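Speaker notes: Keeping the Guest Bedroom in Order
Tralness Housekeeping Briefing, session 2

Good morning, and thank you for attending. Henok Bogale has covered linen and bedding in the first session. My remarks concern the smaller items of the bedroom: the nightstand, the wastebasket and the plastic packaging that gathers near them.

(Pause while the handout goes round.)

Our residences received 2,409 overnight guests last year. In the comment cards, remarks on bedside furniture and bins came up more often than remarks on beds. Guests use the nightstand last thing at night and first thing in the morning, and they notice its condition.

The house rule remains as issued in January. The top of the nightstand is to be cleared before any dusting begins. Bags left on it are to be removed first, together with any on the floor. 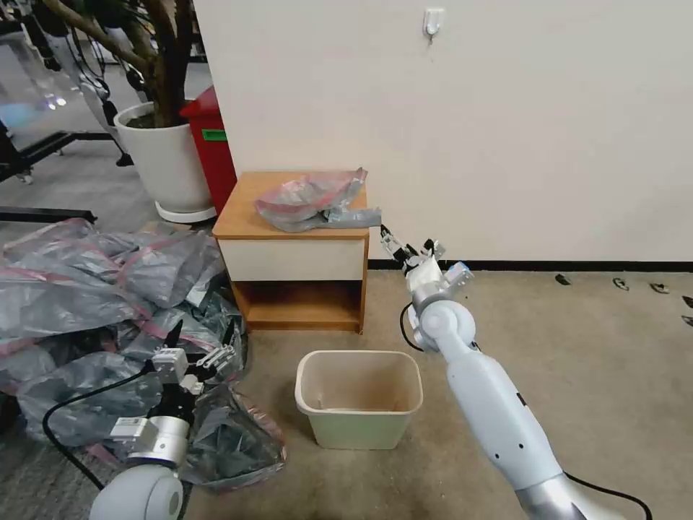
Amado Cabrera
Head of Residential Services, Tralness

Please look first at the top of the nightstand, where a crumpled plastic bag is lying, and then at the heap of similar bags on the floor to the left. The wastebasket standing in front is empty. A bin of that size will not take a heap of this kind, and staff should not try to press it in. Use a large sack and carry it out in one journey.

Note also the brownish staining on the bottom of the wastebasket. An empty bin is not to be recorded as a clean bin. Wash it with warm water and a mild soap, dry it with a cloth and return it to its place.

(Ask: who checks the inside of the bin at present? Allow a few answers.)

The open shelf is to be wiped to the back corners - even when there is nothing on it. Drawers are opened, checked for guests' belongings and closed fully. Wall hooks are tested gently by hand; a loose one is reported to Negin Kazemi and left alone until she replies.

The time allowed for the bedside area is 12 minutes. Supervisors who find this too short should write to me with the room number.

Crisanto Cabanatuan will now speak on wardrobes. Questions on sacks and supplies may be put to Rodel Espiritu at the side table during the break.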